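Papering a three-sided recess with textured paper

A recess with a back wall and two side walls takes more planning than an open wall of the same area. There are two internal corners close together, the seams are seen at short range, and the light nearly always comes from the open side. This page covers measuring, ordering, lining, hanging and trimming for a recess above a worktop or shelf. It applies to paste-the-wall papers with a light embossed pattern. Heavy vinyls and hand-printed papers need a different paste and are not dealt with.

1. Measuring the run

Measure each wall at the top, middle and bottom and write down the largest of the three. The recess used for the figures on this page has a back wall of 2000 mm and a total run of 3225 mm, the side walls being equal in depth. Check the back corners with a long level. Few corners are plumb over their full height, and an error of a few millimetres is normal.

Count drops wall by wall. Dividing the total run by the width of the roll (530 mm in most European papers) gives seven drops. Counting each wall separately gives four for the back and two for each side, which makes eight. The second figure is the correct one for ordering, as paper should never be carried round an internal corner by more than a narrow return.

Add the pattern repeat to the height of each drop, then a trimming allowance at both ends. Order all rolls from a single batch and check the batch number on every label before any wrapping is opened. Suppliers will usually exchange a sealed roll but not an opened one.

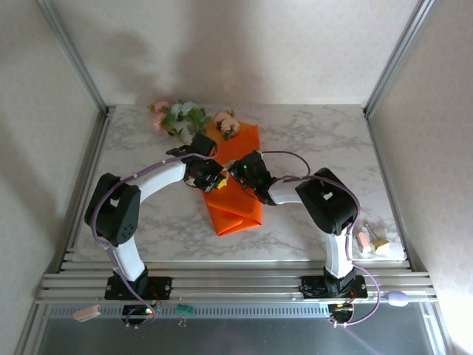

Pale patterned walls on three sides, with a marble-patterned top.

2. Preparing the walls

Remove any loose paint and fill holes flush. A light embossed paper will hide hairline cracks but it shows a ridge of filler very clearly in low side light. Sand with a block, brush off the dust and wipe down with a damp sponge.

New plaster must be fully dry and sealed with a thinned coat of the paste that will be used for hanging. Gloss paint should be keyed with medium abrasive paper. Bare board needs a primer, including the cut edges at the open side of the recess.

For papers under 186 g per square metre, hang a lining paper first and leave it overnight. Hang the lining horizontally so that its seams cannot fall in line with those of the top paper. Butt the joints of the lining and stop it short of each corner by the thickness of a coin. Any gap left there is covered by the return.

Where the recess has been painted a strong colour in the past, give it a coat of white primer even if a lining is to be used. Cream and off-white papers are seldom fully opaque when wet, and some remain slightly translucent once dry.
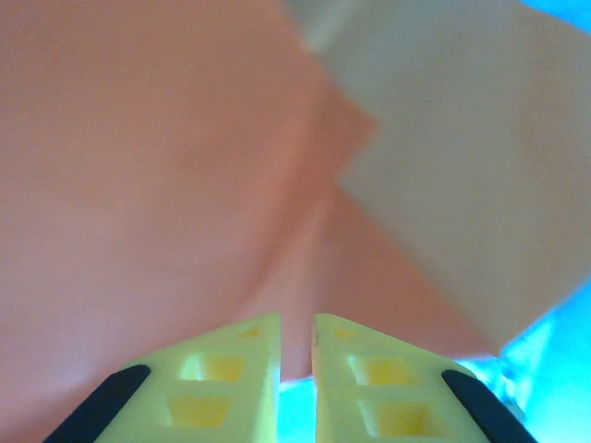
Paste should be mixed at the thicker end of the range on the packet. The Skaseck ready-mixed paste is adequate for most non-woven papers and needs only to be stirred; the Ursu powder goes further but must stand before use, and lumps form readily if the water is too cold. Apply it with a short-pile roller to an area slightly wider than one drop, and use a brush for the corners and for the strip along the worktop.

3. Setting out

Mark the centre of the back wall in pencil at several heights. With four drops on a 2000 mm wall, place a seam on the centre line. The two outer drops will then reach the corners with enough width left over for the return and for trimming.

Draw a plumb line at the centre using a plumb bob or a laser. Do not take the line from a corner or from a post, and do not take it from the edge of a shelf. Number the back of each drop lightly in pencil and mark the top with an arrow. Many small patterns look reversible on the roll and turn out to have a direction when two drops are hung side by side.

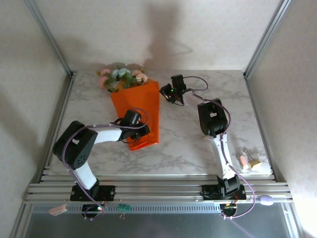

Words: Nelu Gavrilă
Section: Walls and ceilings
Last checked: November

4. Hanging the back wall

Hang the first drop to the plumb line, leaving the trimming allowance at the top. Smooth from the middle outwards with a plastic smoother or a soft brush. A hard seam roller should not be used on embossed paper, as it flattens the pattern along the joint and leaves a visible stripe. Press the seams with a damp sponge instead.

Hang the second drop on the other side of the line and butt it to the first. Continue to the corners. Before the last drop on each side is put up, measure from the edge of the previous drop to the corner at three heights, take the largest measurement and add 19 mm for the return. Cut the drop to that width and hang it with the cut edge in the corner. Press it well into the angle with the edge of the smoother. If it creases, make short horizontal snips in the return.

5. Hanging the side walls

Strike a new plumb line on each side wall. Set it so that the first drop will cover the return completely and just meet the corner. Where the corner is out of plumb, the overlap will vary from top to bottom; this is expected and cannot be seen from the front if the upper layer is on the side wall.

Non-woven papers with a coated face may not stick to themselves. Run a thin bead of overlap adhesive (Jirnau make a suitable one in a small tube) down the return before the side drop goes on. Wipe off any excess at once with clean water.

Finish the outer edge at the open side of the recess in one of two ways. Either trim it flush with the arris and seal it with a clear matt varnish, or turn it round the edge and cover the end with a bead or metal angle. The second method is better where people will brush past.

6. Trimming at the worktop

Leave the paste to firm up slightly before trimming. Hold a broad filling knife in the angle between wall and worktop and cut along the top of it with a new blade. Snap off the blade after every cut; a dull one tears wet paper. Keep the cut a hair above the surface, then run a narrow line of clear sealant along the joint once the paper is dry. The Urton range is supplied with a matching edging strip, which can be used in place of sealant where no water is likely to reach. 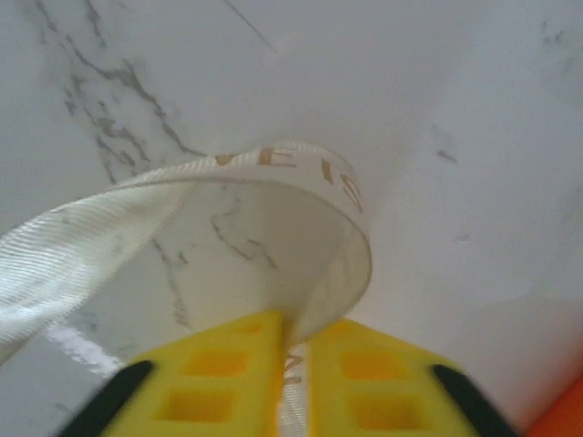

Can the recess be papered without emptying the space below it?
It can, provided there is enough clearance to bring the full length of the drop down to the bottom and to hold a trimming knife flat in the angle. Cover the worktop with plastic sheet and lay clean lining paper over it, then change the paper when paste gets on it.

7. Drying

Keep the heating low and the windows shut until the following day. Small bubbles generally go down on their own as the paper dries. Any that remain can be slit along the line of the pattern with a sharp blade, pasted with a fine brush and pressed flat. Seams that have opened should be lifted slightly, repasted and held with low-tack tape overnight. Keep one offcut from the batch, stored flat, for later repairs.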